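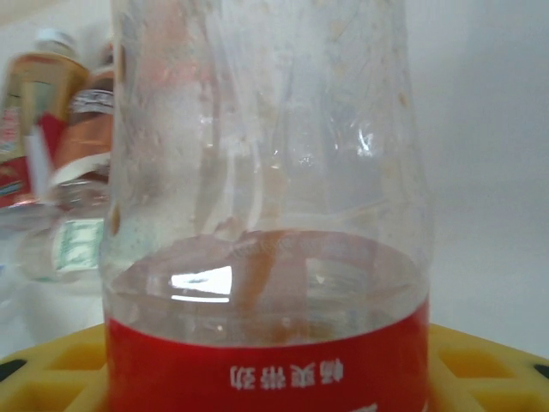

VANURACH, August — Flerkum, a small maker of robot software, has put out a new release of its Wallach grasp planner and says the program can now handle clear plastic bottles, long a sore spot for machine vision. The numbers it gives are decent. Whether they mean much is another matter.

The company says Wallach made 1546 picks in its own lab and missed or dropped 208 of them. Leftover liquid caused much of the trouble. A bright glint on the surface can look like a hard edge to the software, and a crinkled wall lets the background show through and bends it. A red label is easy to find, but when the bottle is upside down, so is the print, and an earlier version used the label to guess which end was the neck. Flerkum says the new one looks at the outline first and checks the label afterward.

That sounds sensible. It is also hard to judge from what has been released. The only side-by-side test covers 50 bottles with the old planner and 50 with the new, and the company did not say if they were the same bottles. It gave no pick times at all. Sorting lines live or die by speed, and a planner that stops to think over every bottle is of little use on one.

Herath, a recycling plant outside Vanurach, is due to try the software on one of its lines. Flerkum has not said if it will publish the results. The new release is open to current customers only, and the price has not been announced.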